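We use cookies to remember your preferences. Accept all | Manage settings

4. Loading the cup and lid caddy

I've set up the Clolometti four-compartment caddy more times than I can remember, and the order below is the one I'd stick to. Wipe the counter first, then park the caddy where you can reach it from the machine side without leaning over the treats.

1. Turn the caddy so the lighter panel faces you.

2. Paper cups go in the two back compartments, upside down. Keep your designs in separate stacks - I like being able to grab a favourite without digging for it!

3. Clear plastic goes front left, black lids front right. 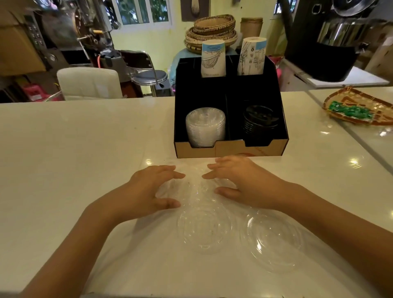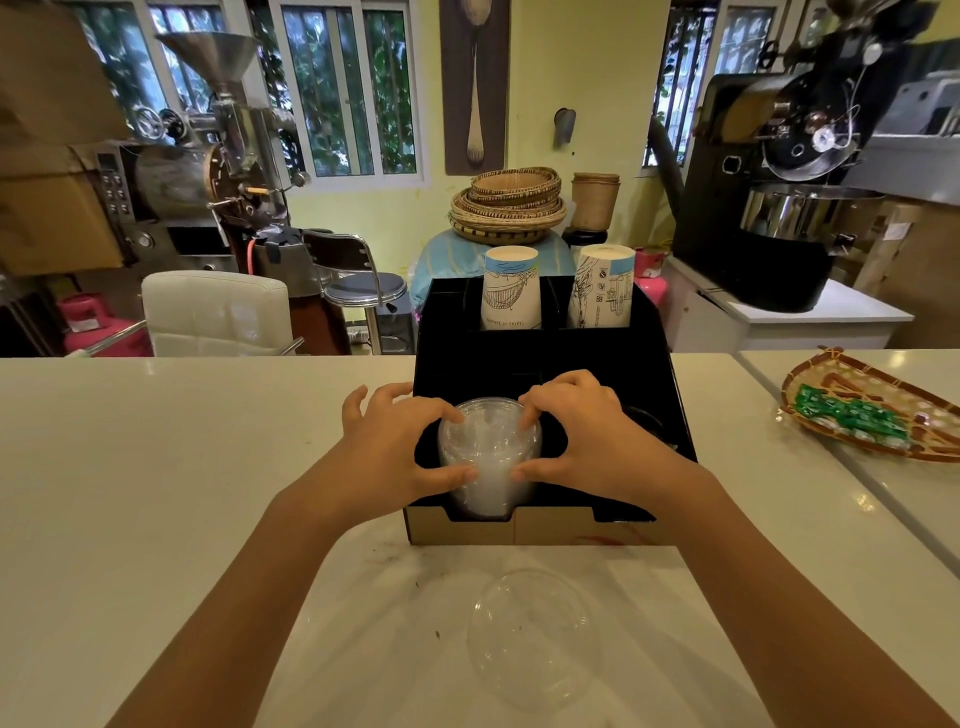
4. Lower each stack in with both hands, one either side, and let go once it's sitting flat on the bottom. Tall stacks love to lean (ask me how I know), so if yours wobbles, take the top 12 off and keep them in the cupboard for later.

5. Check that the lids lift off one at a time. If two come up together, give the stack a little twist and try again.

Note: The Mostov insert is a touch narrower than the standard one, so wide-rim lids will jam in it. Use the bigger compartments for those.

Caution: Don't shove down on a stack to squeeze more in. Plastic rims crack, and you won't notice until a customer's flat white is dribbling down their sleeve.

I top mine up at 7 in the morning and again after the lunch rush, but go by your own trade. For cleaning, lift everything out and use a damp cloth, then let the caddy dry all the way before you refill it - paper cups go soft at the rim in no time.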